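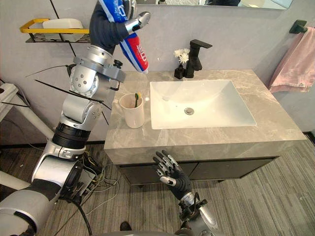 Ticket 3200: Bathroom outlet dead, breaker holds
Site: Florkbridge, unit 199
Opened: 27/09/2023
Reported by: Guadalupe Tovar
Assigned to: Evaristo Zavala
Priority: normal

Problem
The outlet beside the sink has no power. Ceiling light and fan work. Tenant pressed the reset on the outlet several times and it would not latch. No breaker had tripped.

Log
EZ: Meter reads zero volts between hot and neutral at the sink outlet. Panel breaker measures normal on the load side. Label in the panel says "bath 2", which does not match the Ploller drawing.

EZ: Traced the feed. The sink outlet is downstream of a second GFCI in the hall closet, behind the shelving. That one was tripped. 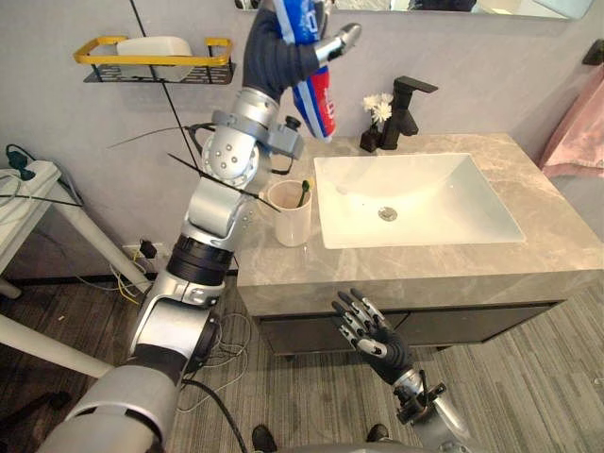
EZ: Reset the closet GFCI. It held for 90 seconds and tripped again with nothing plugged in. Pulled the cover and found a nicked neutral touching the ground screw. Trimmed, re-terminated, reset. Sink outlet now latches and tests good.

GT: Can the closet unit be labeled? The shelf hides it.

EZ: Labeled. Panel directory corrected. Same wiring likely in unit 266, see linked ticket.

Status: closed, pending drawing update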